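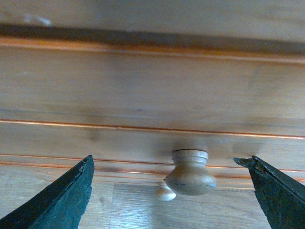 I've had the Helmy arm from Tralside for two months now, and people keep asking me the same thing: can it put my laundry away? No. It can open a drawer, and I was so pleased about that I called my sister. Putting socks in the drawer is a different purchase, I guess.

So, the good stuff first. Setup took me one evening (the manual says 100 minutes, ha) and the thing is quieter than my fridge. Round knobs are where it does best. It creeps up, stops, squeezes, pulls, and if the drawer runs smoothly you get a nice clean open. I logged every try because I'm like that, and out of 546 pulls on bedroom furniture it got the drawer open on most of them, which is way better than the older Skustbridge kit I reviewed last July. That one mostly polished the knobs.

Now the grumbling. It's slow! A drawer I'd yank open without looking takes it long enough that I can go pour a coffee. Sticky drawers beat it, and so do drawers where the front is heavier on one side. Closing is easier, it just leans on the front till it stops moving. And if you have a nightstand with stuff on top, like a pink marker and a charger with its cord curling all over, you're still the one tidying that up.

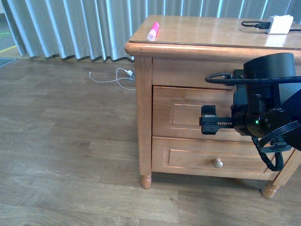
Miroslava Kuzmenko wrote in to say I'm being too nice. She ran hers at home until June and gave up, and her point was that a chore only counts as done if you can leave the room, and she never once felt she could leave the room. Fair! I don't leave the room either, except for the coffee.

Would I buy it again at $2656? For fun, yes, and the updates have been steady (the last one fixed a habit it had of squeezing too early). For housework, save your money. Get the soft finger pads if you do buy one, and order a spare set, they wear faster than the store page lets on. I'm trying it on kitchen cabinets next and I'll add a note here when I've got something to report.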